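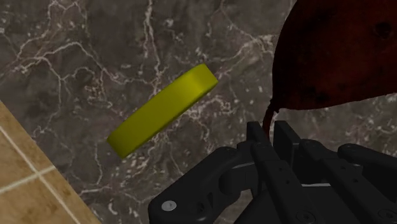
22 July 2025

Yanti swears by the Cuvo sleep drops. Two weeks in and I'm still up at 3. The leaflet promises "deeper rest" and cites no one.
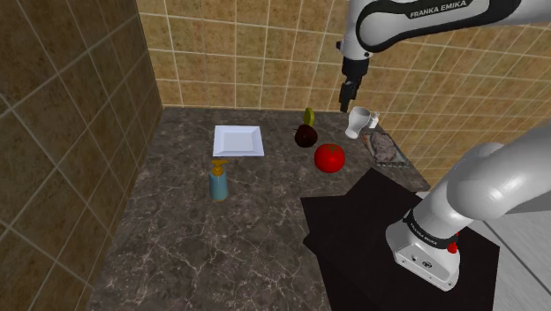 Sleep advice all sounds alike to me. Cut the screens, cut the coffee. I'd sooner give up the drops than the white mug near the back of the counter, and Adanech says that's my whole problem. Maybe. She also paid 50 dollars for a Mandagi pillow and yawns all day.

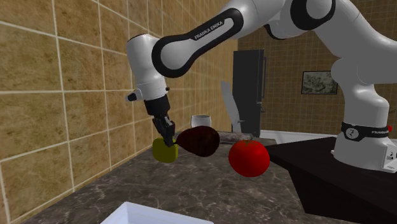 Marble countertop, dark and speckled.

Will try bed at ten until August. Not hopeful.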